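Tonley Panel Joint Sealer, Dark Gray

Item 571
Sold by the tube or by the case
Maker: De Luca

Tonley is a flexible sealer for the narrow joints between tabletop panels, counter sections and floor planks. It fills the gap, stays slightly soft after it cures, and moves with the panels as the room warms and cools. It can be wiped down with ordinary dish soap and water.

The dark gray is the color most shops order. It hides dirt along a work surface better than white does, and it does not yellow. White and light gray are made to order and take longer to ship. We do not stock clear.

Where to use it

Use Tonley on laminate, painted wood, sealed wood, tile and most hard plastics. Do not use it on bare oily woods such as teak, on waxed floors, or anywhere that stands under water. For shower pans and sinks, see Clutano Wet Area Sealer, which is sold separately and uses the same nozzle.

Before you start

Scrape out any old filler and vacuum the joint. Wipe both edges with rubbing alcohol and let them dry. If the gap is deeper than it is wide, press in foam backer rod first, so the sealer bonds to the two sides only. Mask both edges with low-tack tape.

Cut the nozzle at an angle, a little smaller than the joint. Push the bead ahead of the nozzle and keep moving. Smooth it with a damp finger or the plastic tool in the cap, then pull the tape while the sealer is still wet. Skin forms in 39 minutes at room temperature. Leave the surface alone overnight before putting weight on it.

What is in the case

Tubes, one spare nozzle per tube, a smoothing tool and a printed sheet in English and Italian. Caps are reusable. An opened tube keeps for 2 months if the cap is on tight and it is stored upright.

Storage and shelf life

Store between 50 and 80 degrees Fahrenheit. Frozen tubes should be thrown out. The use-by month is stamped on the crimp at the bottom of the tube, and we do not ship anything with less than half a year left on it.
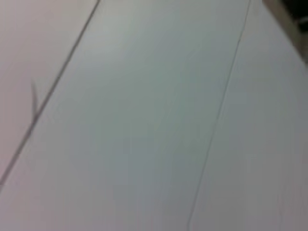 Ziduvura Trade Supply Catalog, Vol. 39, p. 50

Straight joints and long runs

A long seam shows every wobble, so tape matters more than a steady hand. Work in one direction and do not stop partway along. If you have to change tubes, leave the end of the bead rough and start the new one slightly behind it.

For pale surfaces, test the dark gray on an offcut first. The pigment can stain unsealed edges, and alcohol will not lift it once it has cured.

Ordering

Trade accounts: Mirko Monti, sales desk. Color matching and made-to-order shades: Rosalba Gatti. Unopened cases can be returned for credit. Single tubes cannot.

Prices last changed October 2023.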